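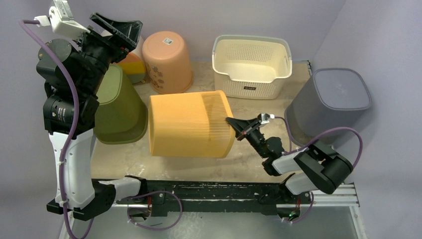
Home & Tidying

Buckets, baskets and the great cupboard clear-out

I have a problem with plastic tubs. There, I've said it. Some people can't walk past a shoe shop and I can't walk past a bin of brightly coloured buckets by the till, especially if one of them is a colour I haven't got yet. So this week I finally emptied the cupboard under the stairs, and my goodness, it was full of them.

I'd been putting it off since May, when Yutong Shi came to stay and opened the cupboard looking for the ironing board. She got a bucket on the foot and never did find the board (it lives behind the bedroom door, sorry Yutong). She was very nice about it, but she did ask what they were all for, and I had no answer ready!

So, what are they for? I've had a good think, and I'm going through them properly.

The orange one is my favourite and it's staying. It's a round wastebasket, ribbed, with narrow slots up the sides, and I love it far more than anyone should love a bin. The slots do mean it's useless for anything small or crumbly. Pencil sharpenings go straight through, and I once emptied a hole punch into it and was picking little paper dots out of the carpet for days. But for scrunched-up paper and old envelopes it's perfect, and it cheers up the corner by my desk no end.

Then there's the olive-green bucket. I went off this colour completely and then came back round to it - it looks lovely next to the back door with a pair of muddy gloves slung over the rim. It's going outside for weeding. I store it upside down, same as the peach one, which is a habit I got from my gran. She said a bucket left the right way up will collect spiders, and having lived in this house for two winters I believe her.

The peach one still has its barcode label on the bottom. I know! It has faint brown designs on the side and I think I was keeping it for best, whatever best means for a bucket. I had a go at the label with my thumbnail and gave up. If anybody has a trick for getting those off without leaving that grey sticky patch, please tell me in the comments. I've tried washing-up liquid on other things and it only sort of works.

The cream basket is the sensible one of the family. It's rectangular, with a handle at each end and mesh sides, and you can carry it up the stairs fully loaded without anything toppling out. At the moment it's down for cleaning bits: cloths, sprays, the spare sponges. I did wonder about using it for onions and potatoes, what with all the little holes, but then I'd need something else for the sprays and I'd be back in the shop. You see how it happens.

There's a yellow and orange one as well, which I haven't decided on. It keeps ending up at the back behind the others and I forget I own it, so perhaps that's my answer. It can go in the charity bag if I haven't used it by the time I next drive over.

While I was at it I gave the cupboard floor a proper scrub and put some lining paper down, which took me 20 minutes and three goes at cutting round the gas meter. I'm planning a shelf along the back wall next, at bucket height, so things can go on top of each other without being stacked inside each other. Do you find that too, that once two buckets are nested they will not come apart? I had a pair last year that needed hot water and a fair bit of swearing.

The ironing board is staying behind the bedroom door.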